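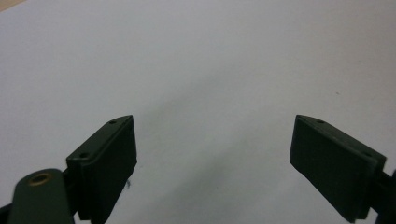 Qui décide du rythme quand une machine entre dans l'atelier ?

Chez Clisteo, ce sont les opérateurs de la ligne, depuis le printemps, et il a fallu trois mois de discussions pour en arriver là.

Six heures moins dix, vestiaire du bas. Café en gobelet, casiers qui claquent. Relu Nistor enfile ses manchettes et parle déjà du bac 12, celui qui coince. Quatorze ans de tri derrière lui, les retours de petit matériel électrique : prises, boîtiers, chargeurs, embouts. On ouvre, on regarde, on classe. Bon, à réparer, à broyer. Toute la journée, debout.

Clisteo emploie plus de 200 personnes dans un bâtiment de 1959, une ancienne bonneterie, plafonds bas et poteaux partout. Personne n'imaginait y mettre des robots. Trop étroit, sol pas droit. Les premiers devis l'ont d'ailleurs confirmé, et le dossier a dormi dans un tiroir jusqu'à l'arrivée de Poul Østergaard à la direction technique.

Lui vient de l'agroalimentaire. Danois, français impeccable, débit de mitraillette. « J'avais vu des cellules fermées partout dans ma vie. Des cages, des voyants, et les gens dehors qui attendent la panne. Je ne voulais pas refaire ça ici. »

Alors autre chose. Des pinces à deux doigts, d'abord tenues à la main. Les trieurs s'en servent pour saisir les pièces, sur une table, pendant que leurs gestes sont enregistrés. Ensuite seulement, les bras prennent le relais sur les références les plus pénibles. Le système s'appelle Flukow, il est fourni par un intégrateur de la région, Jedent, qui a détaché deux techniciens sur place.

Au début, méfiance. Le mot est faible. « On nous demandait d'apprendre le métier à la machine qui allait nous le prendre », résume Relu Nistor. Il a refusé la première semaine. Ses collègues de l'équipe du matin aussi, presque tous. Pas de grève, pas de tract, juste les pinces qui restaient sur leur support.

La direction a fini par signer un texte. Une page et demie. Aucun poste supprimé au tri pendant la durée du projet, les heures de démonstration payées avec une prime, et un droit d'arrêt : n'importe quel opérateur peut mettre la ligne en pause sans avoir à se justifier le jour même. C'est ce dernier point qui a tout débloqué, de l'avis général. Il était aussi le plus discuté en haut.

Et dans les mains, ça donne quoi ? De la fatigue, au début. On ne trie pas à deux doigts comme on trie à dix. « Tu perds le toucher. Une prise fendue, moi je la sens avant de la voir. Avec la pince, plus rien. » Il a fallu ralentir, décomposer. Prendre par le flanc, pas par le câble. Tourner le poignet avant de lever et non pendant. Des choses que tout le monde faisait sans les avoir jamais dites à voix haute.

Effet inattendu, du coup : on s'est mis à parler du geste. Deux écoles au tri, les « gauchers de bac » qui vident par le coin et les autres qui piochent au milieu. Des années qu'ils se chambraient là-dessus. Les enregistrements ont montré que la première méthode fatiguait moins l'épaule, et une partie de l'équipe a changé sa façon de faire, robot ou pas robot.

Aujourd'hui, les bras traitent 309 références. Les blocs d'alimentation lourds surtout, et les boîtiers aux arêtes vives, ceux qui abîment les gants. Le reste demeure manuel. Les câbles emmêlés, par exemple : la machine s'y perd, on a arrété d'essayer. Les pièces grasses également.

Relu Nistor, lui, a changé de titre. « Référent de ligne ». Il passe une demi-journée sur deux aux démonstrations et le reste au poste de contrôle, où arrivent les pièces que le système n'a pas su classer. Il dit que c'est plus intéressant. Il dit aussi que c'est plus usant pour la tête, et qu'il ne dort pas mieux qu'avant. « Avant je rentrais, j'avais mal au dos et je pensais à rien. Maintenant le dos ça va. Mais je repense aux cas bizarres. »

Son salaire a bougé, un peu. Pas celui de tous. Les trieurs restés sur les lignes manuelles touchent la prime seulement quand ils font des démonstrations, et le planning n'est pas toujours équitable. Ça grince à la pause. Une opératrice de l'après-midi, qui préfère ne pas donner son nom, trouve que « les volontaires du début ont raflé les bonnes places ». Les volontaires du début répondent qu'ils étaient surtout les seuls à vouloir essuyer les plâtres.

Autre sujet qui fâche, les données. À qui appartient un geste ? La question est revenue à chaque réunion. Le texte signé prévoit que les enregistrements restent sur le site et que les visages n'y figurent pas. Il ne dit rien de ce que Jedent peut faire ailleurs du modèle entraîné avec. Poul Østergaard reconnaît le trou. « On négocie. J'aurais dû le voir plus tôt. »

Prochaine échéance, le 10 juillet, avec la revue de la charte. Les opérateurs demandent deux choses : une prime lissée sur toute l'équipe et une clause sur la réutilisation des démonstrations. La direction a dit oui au principe de la première – le montant reste à discuter – et veut un avis juridique pour la seconde.

En attendant, la ligne tourne. Vers dix heures un bras s'arrête devant un chargeur posé de travers, repart, s'arrête encore. Relu Nistor appuie sur pause. Il remet la pièce à plat, note la référence au feutre sur son carnet, relance. Le technicien de Jedent lève les yeux, attend l'explication. « Le câble passait dessous. On lui montrera ça cette aprés-midi. »

Au bac 12, en revanche, rien de neuf. Le rail est voilé, la pièce est en commande depuis trois semaines, et pour le moment c'est un coup de genou qui le débloque.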